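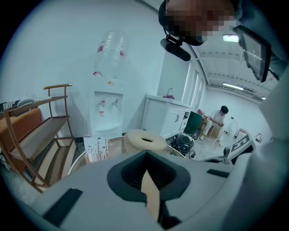 Zinhle Tshabalala maintains the Cultness hand-held grippers at Brukier. In February she traced a fault that had spoiled 60 recordings before it was noticed.

"The finger width was logged correctly, but the position drifted," she said. "On playback the arm closed short of the object."

The cause was a marker cube that had worked loose on its mount. It moved by 2 mm under load -- enough to shift every pose taken from it. The indicator light reports power only, so it stayed green.
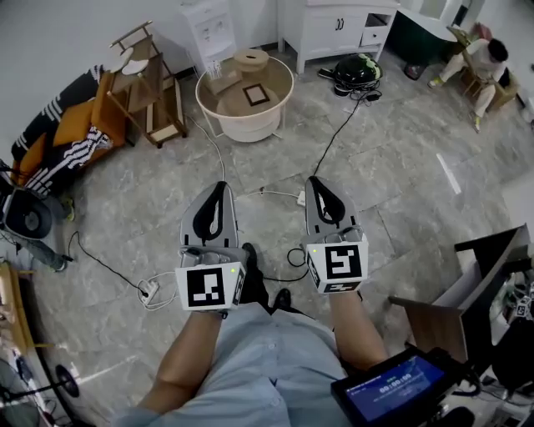
*Grippers held out in front, marker cubes facing forward.*

Sibusiso Mkhize, who runs the sessions, now checks both cubes by hand before each one. "Three fixed poses, then compare," he said. "If they disagree, we stop."

He also wants the cables off the floor. "A trip with both hands full is the worse fault," he said. That work is still open -- ticket 2074.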